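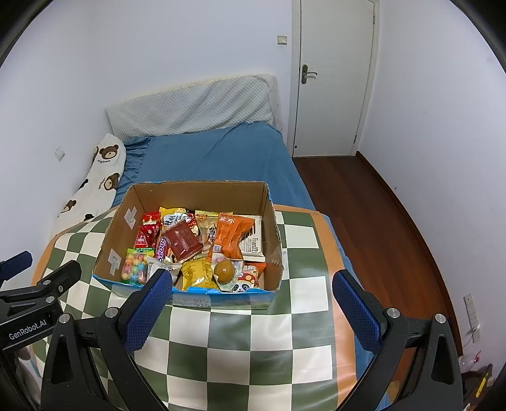
Visit report: Perrin open day, Skarkcombe
January 24, 2026

I went to the Perrin open day wanting to be talked out of my doubts, and I came home with most of them still in my coat pocket. The product is Cirna, a packing and picking service for small sellers. You send them your mix of goods, they teach an arm to handle it, and you rent the arm by the month. The teaching is done with hand-held grippers. People go around picking things up and putting them down, and the recordings get turned into something the arm can follow.

The pitch is easy to like. I run a small mail-order business out of Grukevdale, mostly gift boxes, and snacks are the worst part of the job. A bag of chips is all air. A wrapped cake dents if you look at it wrong. Candy bags slump over and take up whatever room you had planned for something else. If a machine could fill one of those boxes neatly I would write the check tonight.

So I asked to see snacks, and to be fair to them, snacks are what they have been working on. The practice box is a proper muddle: a big yellow chip bag, a clear bag of colored candies, a purple-and-white wrapper that says Sedao, a white package marked Franzz, and a little wrapper with a panda face on it. Nothing in there is the same shape as its neighbor, and one of the packs leans. That is much closer to my life than the tidy wooden blocks I got shown at the last one of these I went to.

They also do the teaching in ordinary rooms, with the box on something soft and a bed behind it. The staff were very proud of this. The idea is that an arm raised on messy rooms copes better with messy rooms. Maybe so. My packing bench is in a garage with one bulb, and when I asked if anyone had tried a garage, I got a long answer that did not have a garage in it.

I was allowed to use one of the grippers for a while. Two black fingers, blue textured pads on the inside faces, squeeze to close. It is lighter than I expected and I got the hang of it fast. Soft bags were fine. Small things at the bottom of the box were a pain, as the fingers need space on both sides of whatever you want, and in a full box there is no space. I ended up nudging a bag aside to get at what was next to it, which I would do with my hand too, but my hand would do it in one go.

Then the arm demo. It moved 9 items from a tray to a box and dropped one of them. It picked the dropped one up again, and the room clapped. I didn't clap. I was looking at the box, where a packet had gone in on its side and stayed there. A customer opening that box thinks I was in a hurry.

Prices, for those who skipped down to this part. The basic plan is 400 dollars a month on a one-year term, with setup on top. Setup covers 70 different items, and every new item after that is charged. I change my snack list every April and again before the holidays, so I would be paying that charge over and over. I asked what it was. They said it depends. I asked what it depends on — and was given a brochure.

The brochure says four weeks from first recording to a working arm. It does not say what "working" means, and I could not find a drop rate in it anywhere. The person at the desk said they were "not publishing that yet." I would want that number before I wanted anything else on the page, including the discount for signing up on the day.

Good things: the staff let people handle the equipment, which the last place would not. The practice goods were real groceries. Parking was free and the coffee was decent.

I did not sign up. I left them a list of my ten most awkward items and asked for an unedited video of the arm packing them, start to finish, with the drops left in. If one arrives I'll post it under this report.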